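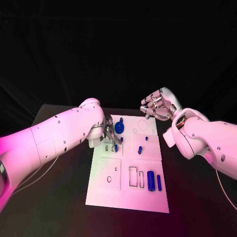

Who pays for a leak between the main and the meter?

The scheme pays for everything upstream of the meter, including the tapping band and the ferrule. The landholder pays from the outlet side of the meter onward.

Mollwood Stock and Domestic Water Scheme
Minutes of the general meeting, Sat 13 April
Mollwood Hall, supper room

Opening
The chair opened the meeting in the morning and confirmed a quorum. Apologies received by email were accepted. One proxy was lodged by the Hirkuvell Road properties and found to be in order. The proxy form had been signed but not dated, and the chair accepted it on the basis that it named the meeting.

Minutes of the January meeting
Taken as read. One correction: under "Pressure complaints", the words "static pressure" should read "running pressure". The minutes were confirmed with that correction. Moved, seconded, carried.

Matters arising
The tank level sensor at Tiklow has been recalibrated. The old sensor read high when the tank was low, so the pump cut in late. The float switch stays in place as a backup.

The easement plan for the lower paddocks has still not come back from the surveyor. The secretary is to write again and ask for a delivery date in writing.

The question printed at the head of these minutes was raised from the floor in January and held over. The answer given is the wording of the supply agreement, restated in plain terms. A landholder asked whether the same rule applies where the meter sits well inside the boundary. It does. The position of the meter decides the matter and the fence has no bearing on it. The chair noted that several older meters were set back from the road to keep them clear of the grader, and that the scheme has always carried the cost of the extra pipe. 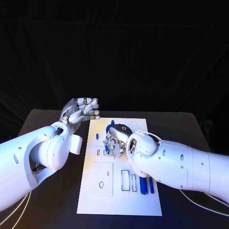 The chair added that a landholder who wants a meter moved may apply in writing, and that the cost of moving it falls on the applicant unless the scheme asks for the move.

Replacement of the main, Hirkuvell Road to the Engström tank
The section under discussion is 477 metres long. It is the last of the original PVC, solvent-jointed, laid shallow through rock. It has failed repeatedly at the joints, mostly at the change of grade above the creek crossing.

The works subgroup tabled 2 options.

The first is to replace the section like for like in PVC with rubber ring joints, in a new trench beside the old one. Material cost is lower. Thrust blocks would be needed at the bends, and the rock would have to be cut to full depth for bedding.

The second is to lay polyethylene, butt welded into long strings and pulled into the trench. The pipe will take the bends without fittings in most places. The welding has to be done by a ticketed contractor, and the weld records handed over before the line is charged.

Discussion followed. The main points were:

Bedding. The excavated material is sharp and can't go back against either pipe. Sand will need to be carted in under both options. The price for cartage assumes the track is dry.

Bore of the pipe. Polyethylene is sold by outside diameter, and the wall is thicker than PVC at the same pressure class. A member pointed out that matching the nominal size would give a smaller bore and more friction loss. The subgroup agreed that the second option should be priced one size up and that the tabled price did not allow for this.

Water hammer. The pump at the Engström tank starts direct on line. A soft starter was discussed and has merit under either option. It is to be priced separately so that it does not cloud the comparison.

Air valves. The existing valve at the high point leaks and has been isolated. A new double-acting valve is needed there whichever pipe is chosen. The pit should be raised above ground level, as the present one fills with silt.

Shutdown. All 54 connections draw through this section at some time of the day. The old line would be kept live until the new one has been pressure tested and disinfected. The changeover would then be limited to one day at each end.

Resolved: that the subgroup obtain a revised price for the polyethylene option one size up, with cartage of sand shown as its own line, and bring it to the next meeting. Moved, seconded, carried. One member asked that a vote against be recorded, the reason given being that the PVC price may lapse in the meantime. 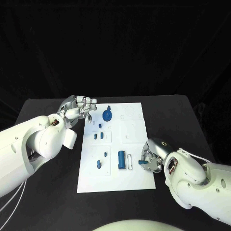
Two white robot arms reaching toward the white board, with a black curtain behind the table.

Meter reading and high use
The reading round was completed in the usual order. At 5 properties the readings were well above the previous period with no change in stock numbers reported. Night flow checks are to be done at each. The method is to read the meter last thing at night, use no water, and read it again before the troughs are drawn on in the morning. Where the float valve on a trough is found to be passing, the landholder repairs it and reports the date.

It was asked whether the scheme would forgive the excess charge where the leak is on the landholder's side. The present rule allows a rebate once per connection if the repair is made promptly after notice. No change to the rule was proposed.

Two readings were estimated owing to ants in the meter box. The boxes are to be cleaned out and the lids reseated before the next round.
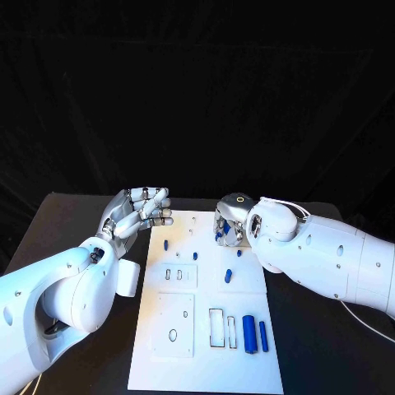

Estimated readings are marked with an E on the account and are corrected at the following read. Members who would prefer to send in their own reading may do so, provided it includes all the black digits and the meter serial number.

Water quality
Samples were taken at the bore head and at the far end of the Tiklow branch. Hardness and iron are in line with earlier results. Members were reminded that the supply is not treated and is not for drinking without treatment at the house. The notice on the standpipe has faded and is to be replaced.

Correspondence
In: letter from a landholder at Tiklow about vehicle access along the pump track; notice from the electricity retailer of a change in tariff.
Out: reply on access, stating that the track may be used on foot or by scheme vehicles only; second request to the surveyor.

General business
The spare pump is stored on its side. It should be stood upright, the shaft turned by hand each month and the date written on the tag.

The key to the chlorine cupboard is missing. A new padlock is to be bought and both keys held with the pump log.

Members with poly fittings left over from earlier jobs were asked to return them to the shed, sorted by size if possible.

Actions
Secretary: write to surveyor; order standpipe notice.
Works subgroup: revised polyethylene price; separate price for soft starter; quote for air valve and raised pit.
Meter reader: night flow checks; clean out boxes.
Pump roster: stand spare pump upright; padlock.

Next meeting to be advised by notice once the revised price is in hand.

Meeting closed before lunch.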